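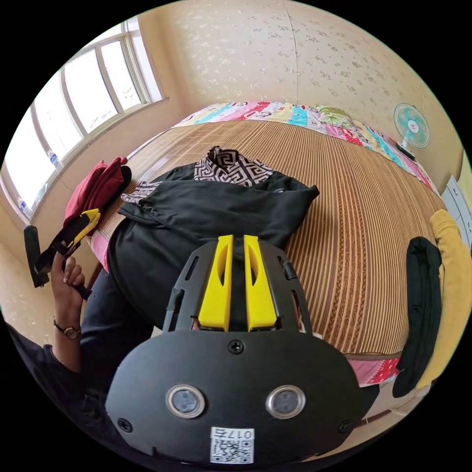

Our build is a hand-held gripper for recording how people handle stuff at home, so an arm can copy it later. Project name Skinudau, done by me and Sena Zakaria, mostly in the shared shop on the Mahmoud side of campus. The two yellow fingers are our third version — long slots cut through them so they flex a bit instead of snapping. Black plate at the back carries the two round sensor windows, and the sticker with 017 on it, so we know which unit a recording came from. Clothes on a bed were the task set. Soft things are hard, a folded jacket has no good edge to grab.

Printing. 28 finger prints total, most went in the bin. First ones too stiff, second batch split along the slots. Weight with everything on is 810 grams, wich is heavy after ten minutes. My wrist says so anyway.

Recordings: 2860 short clips, over 100 thrown out because the fingers blocked the view. Should have moved the windows up in December when Wanda Wasilewska (our advisor) said to. Didnt have time.

Still to do — lighter rear plate, softer pads on the finger tips, redo the calibration script. Sena has the print files, I have the wiring notes. Parts list goes in the appendix, 31 August 2020 version.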